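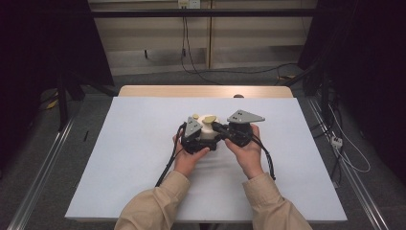
Home | Reviews | Kitchen | Garden | Workroom | Contact

Vavix 800 steam iron: six months on

7th June
By Beryl Kershaw

I bought the Vavix 800 in December to replace an iron that had started leaving brown spots on collars. It cost $71 at Olteanu in Wernville, with a measuring cup in the box and a thin manual.

It heats up fast. By the time I have the first shirt turned the right way out, the light has gone off and it is ready. Steam is strong on cotton and linen. On wool I use the lowest steam setting and a pressing cloth, and have had no shine marks.

The tank holds some 400 ml, enough for a week of shirts and a few pillowcases. The fill door is small and the hinge feels weak. Mine still closes, but I wouldn't let a child fill it.

The weight may bother some people. I like a heavy iron for pants and tablecloths. My neighbor Thaís Cavalcanti borrowed it for curtains and said her wrist was sore after 2 panels.

It dripped twice, both times when I had turned the dial down and kept using steam. The manual says to wait a minute after lowering the heat. The cord is long enough for my outlet and doesn't get hot.

The soleplate wipes clean with a damp cloth once cool. I would buy it again at this price, though I would want a better fill door for any more.

Related
Clitus travel steamer review
Getting wax out of a tablecloth
Which pressing cloth for wool?
Descaling an iron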